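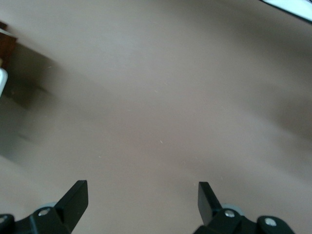 What's the best way to keep a matte, light-colored work surface clean without leaving shiny spots?

Wipe it with a damp microfiber cloth and a drop of dish soap, then go over it again with plain water. Skip furniture polish and anything with wax in it.

I learned that the slow way with the Rolwood desk top, in the color they call Clay. I bought mine in December for $268 and have used it every day for 6 months, mostly for sorting mail, sketching and fixing small things.

The color is the reason I picked it. It's a muted beige with some pink in it, and it looks flat and calm next to darker wood. By late afternoon it goes more brown than pink. If you want a true gray, order the sample first – the website makes it look cooler than it is.

Setup took me 42 minutes working alone. The top comes with pilot holes already drilled, and they lined up with my old Bimow legs. The screws in the bag were too short for those legs, so I used my own. Rolwood's own legs cost extra and I haven't tried them.

Day to day it holds up well. Pencil wipes off. Ballpoint needs a little rubbing. Coffee left overnight came up with soap and water, but a ring from hand lotion took three tries. I polished one corner the first week, before I knew better, and it still has a faint shine when the lamp is on.

Paper doesn't slide around on it, and the mouse works fine without a pad. A keyboard with hard feet creeps a bit when you type. I put felt dots under mine.

The front edge could be softer. It's cut square, and after a couple of hours of writing I notice it on my forearms. My neighbor Zbigniew Zawadzka has the Skista top, which has a rounded edge and is easier on the arms, but his has chipped near the cable hole. Mine hasn't chipped anywhere.

Shipping was quick and the corners were well padded. One cardboard protector was glued on and left some residue. Warm water took it off.

I'd buy it again at this price. I'd also order the longer screws at the same time.

Rating: 4 out of 5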